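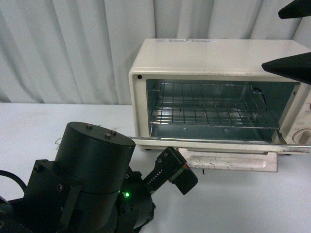

May 24, 2026. Toaster oven, door-closing set, second sitting. We have 1,270 keepable episodes of this one task and I had hoped to stop thinking about it by lunch. The plan for the morning was to start every episode from door fully down and let the operator pick the approach. That sounded generous until I watched a few back. Everyone comes in at the handle from the left and a little low, gripper hovering there like a guest who can't find the doorbell, and then they push. The handle panel is scuffed gray all over, so there is no shortage of texture for the cameras to hold on to. The rack is less helpful. All that chrome against a shiny metal lining, and the depth estimate goes to pieces in there. I have masked the cavity for now. Dean will object, and Dean may write the unmasked version.

Totals for Majimbun, all tasks: 3,303 recorded, 2,042 kept. Most of the difference is my own fault, from the batch where the wrist view and the joint log disagreed about what time it was. Fikri has a script that lines them up after the fact. I have tried it on one folder and it works on that folder.

Threw out 19 this morning. Reasons, as typed into the sheet by whoever was driving:
slipped off handle
slipped off handle
operator sneezed
door closed but "ugly" (Sheena)
slipped off handle, again, sorry

Talked to Sheena about "ugly." Her point is that if the door gets slammed with the side of the finger, it is closed, and the policy will learn to slam doors with the side of the finger. Fair. My point is that ugly is not a column. We settled on a grade of clean, clumsy or bad, given by the operator on the spot and never revised by me at my desk with a sandwich. The ones marked clumsy stay in but get tagged so Ilham can train with and without.

Things to change before the next sitting:

Start poses. Too alike. Ilham plotted them and it is one fat dot. Use the Jokitz randomizer, the one we said we would use in December.

Move the oven between episodes. A thumb's width is plenty. Rotate it too, a little, and write down that you did.

Partial doors. Nearly everything starts with the door all the way down. We need halfway and nearly shut, which are harder to drive and which people therefore avoid.

Recoveries. When you slip off the handle, don't hit stop. Back up, try again, keep recording. Aiman does this without being asked and his are the best episodes in the set, even the ones that take forever.

Background stays the white curtain until we get to 2,042 on this task alone. After that Dean can hang up whatever he likes.

Still open: does turning the knob belong in this set or get its own? I say its own. Sirex format wants one instruction line per episode and I am not writing "close door and also fiddle with knob." Ask Ilham.

Finger pads to be checked before anyone drives again. Spares are in the Fullard box, under the other Fullard box.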